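Print this thread | E-mail this thread
Reading time: 2 min

Odia - "Milline" single: which master is on the stream?

vandwood_tapes
The October stream of "Milline" measures louder than the download I bought on Friday. Same running time, but the fade starts earlier. I compared both files on the desktop.

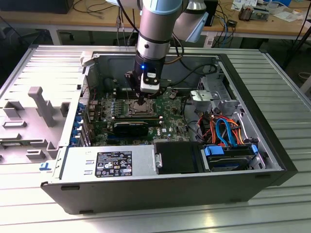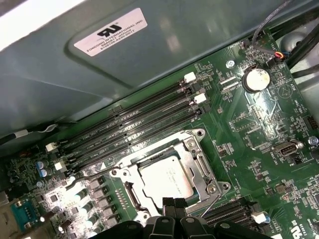 Zodwa Ngcobo
Loudness alone doesn't prove a second master. Most services apply gain on playback. Turn normalization off and measure again.

vandwood_tapes
It was off. The peaks are clipped on the stream and intact on the download.

halfstep50
Then it's a different master. The Dlamini EP had the same problem - 17 dB of range on the bass intro, flattened for the stream.

Zodwa Ngcobo
I don't agree. Lossy encoding can push peaks over full scale, and your decoder clips them. The early fade is better evidence. Can you post the sample position?

vandwood_tapes
Fade starts 3489 samples earlier on the stream.

Zodwa Ngcobo
Too short to settle it. Encoder delay could cover part of that.

halfstep50
Part of it, not all. I still say two masters.

Related threads
Dlamini EP: vinyl pressing, run of 536
Odia live set, audience recording
Vandwood reissue track order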